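Machines and Mending: Where Are We Now?

In the last issue I promised to write about the question that many of you asked after our January meeting: can a machine already do the small work of the house and the shop, or must we wait more years? I have now read what I could and spoken with people who know more than I do. My answer is mixed, and I will try to be fair to both sides.

For our members at Surkside the question is not a game. Most of the hours in our repair shop go to thread. We sew on buttons, close seams, shorten trousers, fix the lining of coats. Last year we finished 1,390 pieces, and Kumudini Majumder, who leads the sewing table, believes that more than half of them needed only one needle and a little patience.

She is also the person who doubts the most. When I asked her what a machine would find difficult, she did not speak about the stitch. She spoke about the cloth. "A shirt does not stay where you put it," she told me. "You pull the thread and the cloth comes with it. My hands know this before I think about it." A sewing machine has made a good straight stitch for a very long time, but somebody must still bring the fabric to the needle and turn it at the corner. This feeding and turning is the part that is missing.

Jahangir Barua sees it differently. He worked 19 years in a packing plant before he retired, and he reminded me that people said the same about boxes. Then the boxes were made all in one size, and the machines could take them. He thinks that clothes will also change a little to help the machine, for example with flatter seams and fewer buttons. I hope he is wrong about the buttons.

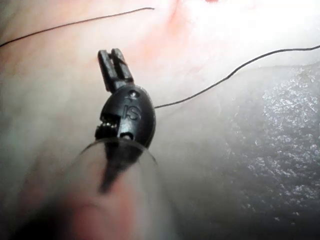
Thread is a hard test for any automatic tool. It bends, it catches, it lies in a new curve each time you let it go. A tool with two narrow jaws can be made very exact, but exact is only one half of the work. It must also find the loose end, and it must feel how much to pull. In the operating room there are already instruments that handle suture thread very finely, but as far as I understand, it is usually a surgeon who guides them. For me this is an important difference. We should ask if the machine does the chore, or if it only carries the hand of a trained person to a smaller place.

With the other chores the picture is not equal. Floors are mostly solved, if you pick up the socks first. Dishes are solved from the moment they stand in the machine, but loading them is still our job. Folding is slow. Debashish Barua, the nephew of Jahangir, watched a folding demonstration at the Bremska trade hall and measured around five minutes for one towel. He says it was folded well.

Ernő Medve asked me to add a word about cost. A small workshop cannot buy a machine for one task only, and a machine for many tasks does not yet do our tasks. For now he would like the shop to spend its money on 2 better lamps for the sewing table. I agree with him.

If you have seen a machine do mending work, on a trip or at your job, please write to me or leave a note in the box by the door. I would like to print your letters in the next issue.

Obaidul Karunaratne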